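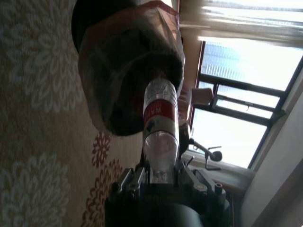
By Magdalini Psarras
Filed under: Rubbish and Recycling, for readers 7 and up

Where does a drink bottle go when the drink is gone?

Let's start on the lounge room carpet, because that is where a lot of bottles seem to end up, don't they? Perhaps there's a clear plastic water bottle with a red label near your own couch right now, and perhaps somebody is holding out a big brown bag and giving you a look. Time to tidy up!

Before you pop a bottle in the bag, pick it up and have a good look at it (go on, I'll wait). Can you find the ridges? Those are the bumpy rings that run around the plastic. Thin plastic bends very easily, a bit like a sheet of paper, but if you fold paper back and forth like a fan it gets much stiffer, and ridges do the same job for a bottle. They help it keep its shape when you grab it, and they give your fingers something to hang on to as well.

Next, have a peek inside. Is there any water left? Tip it onto a thirsty pot plant. My neighbour Lerato Mabuza keeps a fern by her back door just for this, and it is the happiest fern in our street.

Now for the bag. Some places like their bottles loose in the recycling bin, with no bag around them at all, so ask a grown-up what the rule is where you live. Bags are soft and floppy, and at a sorting centre they can wrap themselves around the turning wheels and make everything stop. If yours is a loose-bottles sort of place, you can still use a bag to carry them outside, then shake them all out into the bin and keep the bag for next time.

After the truck has been, the bottles are sorted, squashed, washed and chopped into little flakes. The flakes can be melted and made into new things, such as another bottle, or the fluffy filling in a doona, or even carpet! So have a look down at your feet next time you're tidying, and ask whoever bought the carpet what it's made of.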